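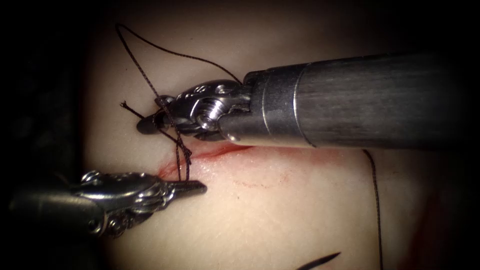 Suture Pad Technician (part-time)
Zavitz Skills Laboratory, Chisholm
Posting no. 392
Date posted: 12/06/2022

The laboratory seeks a technician to prepare, inspect and replace the tissue pads used in its suturing exercises. The position is 4 hours per shift, 3 shifts per week, starting in January.

Duties
Cut practice incisions to the length and depth given on the exercise sheet. Most are short, and some are slightly curved.
Mount pads flat and check the surface for tears and old needle tracks.
Inspect closed incisions after each session. Record knot position, gaps along the wound edge and any thread pulled through the pad.
Remove used suture, sort pads for reuse or disposal, and update the stock log. The laboratory holds 156 pads at full stock.
Order thread and pads from Dirkeck — lead times vary, so stock is checked weekly.

Requirements
High school diploma or equivalent.
Steady hands and good near vision, corrected or uncorrected.
Able to tie a square knot and a surgeon's knot by hand and with a needle holder. A short bench test is part of the interview.
Clear written records.

Preferred
Experience in a teaching lab, veterinary clinic or sewing workroom.
Familiarity with the Clelon inventory system.

No clinical license is needed. The work does not involve patients or animal tissue.

To apply, send a resume and a one-page cover letter to the Zavitz front office and quote the posting number. Applications without the number will be returned.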